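Science for Younger Readers | Technology | Robots

How Does a Robot Learn to Tidy a Kitchen?

Published 2018-01-16

Most people can hang a mug on a stand without thinking about it. A robot cannot. It must be taught where the mug is, how to hold it and when to let go. At the Dunne laboratory, a research project named Skulo is studying how robots may learn such jobs by copying people.

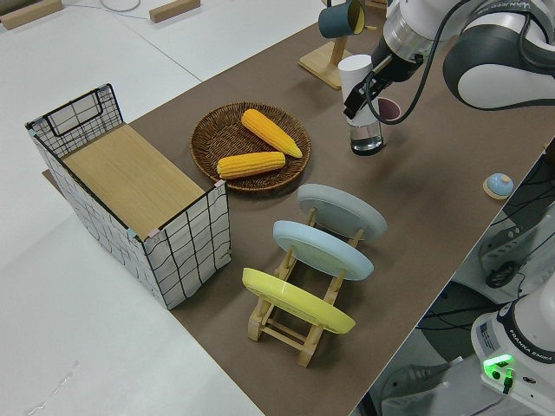
The robot's gripper holds a white cup with clear liquid in its lower part.

The method is called learning from demonstration. A person guides the robot through a job while a computer records every movement, together with pictures from cameras. One complete turn is known as a demonstration. The Skulo team began collecting them in September and now has 2000, covering 44 different kitchen jobs.

The computer then looks for patterns. If a person always moves slowly when close to a plate, the computer may learn to slow down there as well. This stage is called training, and it is a little like practising the piano – the same piece is played again and again, and the mistakes gradually become smaller.

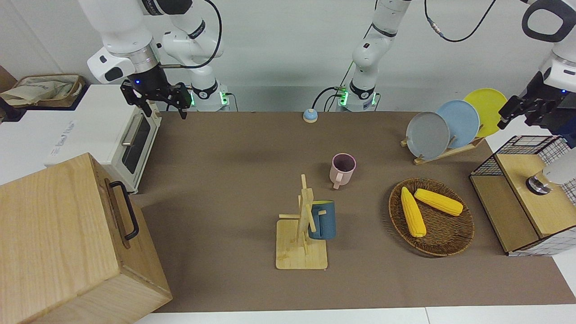 A robot with two arms has a further difficulty, as each arm must keep out of the way of the other. The researchers therefore record both arms together, so that the computer learns how they share the space.

The team also wished to know how many demonstrations are enough. It trained one computer program, called Wekell, with 1100 demonstrations and a second, called Gravora, with all 2000. Both were then given 6 jobs to try. Gravora completed five of them and Wekell completed three. More practice helped, but neither program could do everything. 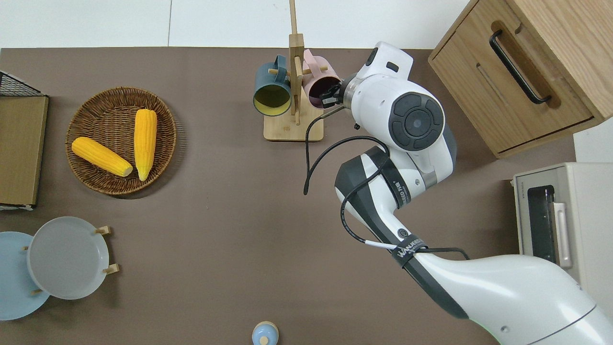 Two mugs on a wooden rack, with the robot's gripper beside the pink one.

The objects are moved to new places between tests. A robot that has only remembered one position will reach for the wrong spot, and the researchers can see that it has not yet learned the job itself.

The next part of the project will use kitchen objects that the programs have never met before.

Tags: robots, machine learning, how things work
Shares: 44 | Comments: 6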